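4.2 Data collection for the sorting tasks

All demonstrations were recorded on the two-arm Werkness cell by direct teleoperation. An operator stands in front of the cell and moves a pair of leader arms, and the two follower arms copy the joint positions. We did not use scripted motions at any stage. Each episode starts from a home pose and ends when the operator presses a foot pedal, whether or not the task was finished. Episodes that ended early were kept and labeled as incomplete, and Section 4.4 looks at what happens when they are left out of training.

The sorting tasks use trays and a mix of small foam pieces. Foam was chosen after a pilot study in June, in which hard plastic blocks slipped out of the gripper too often for the operators to work at a steady pace. Foam gives under pressure, so the fingers can close past the point of first contact without pushing the piece away. It also brings a problem of its own. The pieces are light, and a finger that brushes one on the way down can roll it several centimeters across the table. Cylinders are the worst case. Operators learned to come down with the jaws lined up along the cylinder's axis, and the trained policy picked up the same habit (see Section 5.1).

Objects that play no part in the instruction were left in the workspace for most sessions. These include a potted artificial plant, a toy garden trowel and loose crumbs of material on the tabletop. Their positions were changed by hand between blocks of episodes, with no fixed plan.

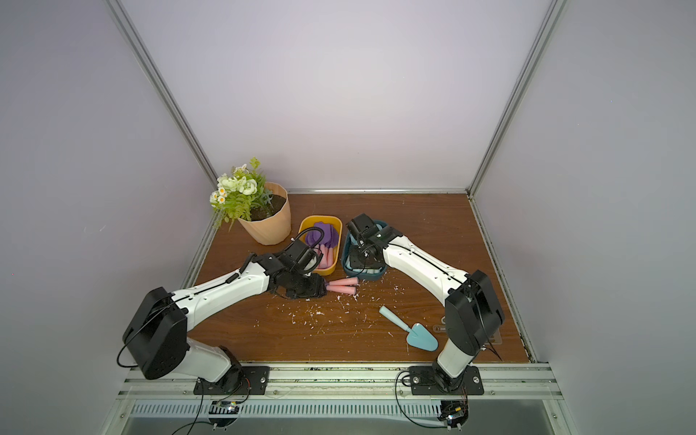 Figure 3. The two-arm cell during a sorting episode. The left gripper is over the lower edge of the yellow tray, and the right gripper is lowered into the teal tray. Two pink foam cylinders lie on the table in front of the trays.

The full set holds 3,000 episodes. Of these, 700 use both arms at the same time, and the rest use one arm while the other stays at its home pose. We first planned an even split, but two-arm episodes take longer to record and tire the operators more quickly. Kolbrún Bisgaard and Mark Anthony Villanueva recorded all of the two-arm episodes, and both had spent a week practicing on the cell before any data was saved. Their styles differ. Bisgaard tends to move the arms in turn, with short overlaps, while Villanueva keeps both in motion. We did not try to even this out, and the operator label is not given to the policy.

Two-arm episodes raise the question of what to do when the grippers come close to each other. The Fanard controller stops both arms if the distance between any two links falls below a set limit. In early sessions this limit was too wide and stopped many episodes that were in no danger of a collision, mostly when the trays stood side by side and each arm was working in its own tray. We lowered the limit and recorded those layouts again. The final set still has 159 episodes with at least one safety stop – in each of them the operator backed the arms off and carried on – and we kept these in the training data. The frames during the stop itself were removed, as the commanded and measured positions do not agree there.

Images and joint positions were stored together and matched by time stamp. Gripper opening was stored as a separate channel. We also stored motor current, which none of the policies in this paper use as input. It was useful for checking grasps after the fact: a closed gripper with low current was marked as empty, and a sample of these labels was checked against the video by hand. Most of the wrong labels came from thin foam offcuts, where the jaws close almost fully even when the grasp is good.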